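Is a whole-house surge protector worth it, or is the electrician upselling me?

Posted by Karthikeyan Bangera in Home Electrical, Plurkdale

Had a guy from Scanlon out on Wednesday to replace a breaker. On his way out he told me I "really need" a surge protector on the panel, 7 hundred and change installed. I've lived here nine years and lost one microwave, which was old anyway. We do get storms in July. Every article I find on this was written by somebody who sells them. Has anyone here had one do anything you could point to?

Ikhsan Pillai
Short version: the part is fine, the price is not. A decent panel unit costs 100 dollars or so and takes under an hour to fit if you have two free breaker slots. Get a second quote.

I'd also ignore anyone who says it stops lightning. A direct hit will go where it wants. What these handle is the smaller stuff, from the utility switching lines or a big motor nearby shutting off. Whether that is what killed your microwave, I doubt anyone can tell you.

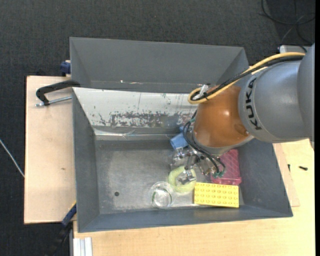 Things to ask before you pay

Does it have a status light, and can you see it without taking the cover off? They wear out and the cheap ones don't tell you. Is the warranty on the unit, or on what's plugged in behind it? Read the second kind carefully. My neighbor's Celitz came with a big number on the box and a claim form wanting receipts for everything.

purkov_dad
just get one, had mine over 2 years and no problems

Karthikeyan Bangera
No problems is what I have now without one. Getting the second quote though, thanks Ikhsan.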